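Ticket 2486 – Skilness play table, marker lines do not come off
Status: open
Opened: 8th October

The red lines on our white table were drawn by hand, to make cells for sorting the bricks. Now I would like to draw them again, more straight. I tried a damp cloth and then washing-up liquid, 2 times. The red became a little paler – no more than that.
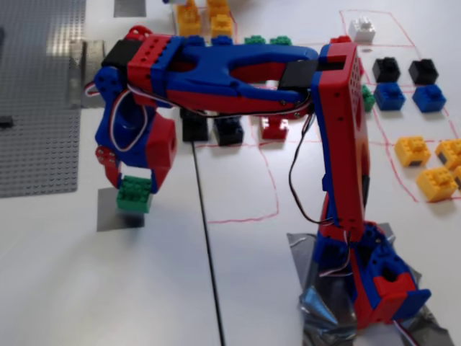
Green brick over the small grey square.

I have not used anything stronger, as I am afraid for the white surface. The black and yellow bricks can stay in their cells until I have your answer.
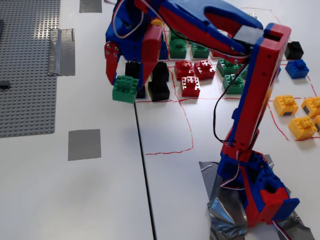 Please tell me which cleaner is safe for this table top, and if Geto sells it in small bottles.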